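The Second Elbow
By Kamonchanok Nuchit
October 2025

The bolts came on a Thursday, and by supper Bellamy had the whole shop model rebuilt from scratch.

She'd been drawing the place on her laptop since May. Every shelf in the Gustville shop was in there, the tall rack and the big brown cabinets and even the ugly floor, stains and all, and she was so proud of those stains! Her uncle Ekness had leaned over her shoulder the first time and said, "You could've left us a clean floor, at least."

"Then it wouldn't be our shop," she said.

The arm they called Prillero. It had cost them 380 dollars in parts plus one very long argument over whether the wrist should turn, and so far the real one lay in pieces on an old bath towel. The one on the screen was all done. It could reach, fold, tip its wrist straight down and close two fingers on something small, and Bellamy could watch it do that all night (she more or less had, twice).

"Run it again," Ekness said. He'd brought soup over in a jar and forgotten spoons.

She ran it again. The elbow went up, the arm came over the top, and the fingers sank toward the mat.

"There. Stop there."

She stopped it.

"How close is that elbow to the lamp?"

Bellamy opened her mouth and shut it. She had put in the cabinets. She had put in the baseboards. She had spent a whole Sunday on crates. The lamp over the real bench, the one Ekness had bumped with his forehead for twenty years, was nowhere in the model.

"Oh no," she said, and then she laughed so hard she had to put the soup down. "Get the tape!"

They measured from the bench to the bottom of the lampshade, Ekness up on the stool and Bellamy calling out numbers from the screen. It was tight. If they bolted the base where she wanted it, the elbow would clear the shade by seven millimeters.

"That's plenty," said Ekness.

"That's nothing! It wobbles more than that when it sneezes."

"So we move the lamp."

"You love that lamp."

He looked up at it, rubbing the spot over his eyebrow. "I've never said one kind word about that lamp."

He went for the stepladder. Bellamy drank soup from the jar and typed up the steps for the build, one for each thing they had to get right before morning, and at the top she pasted the view she'd stopped on, so they'd both know where the elbow was supposed to go.

Last updated: October 2025, Thursday evening

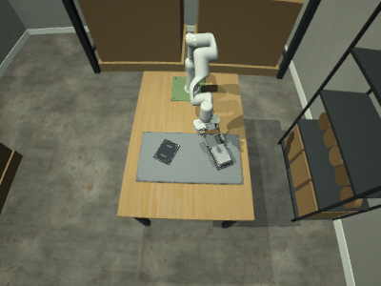

Step 1. Take down the lamp

Ekness had already started.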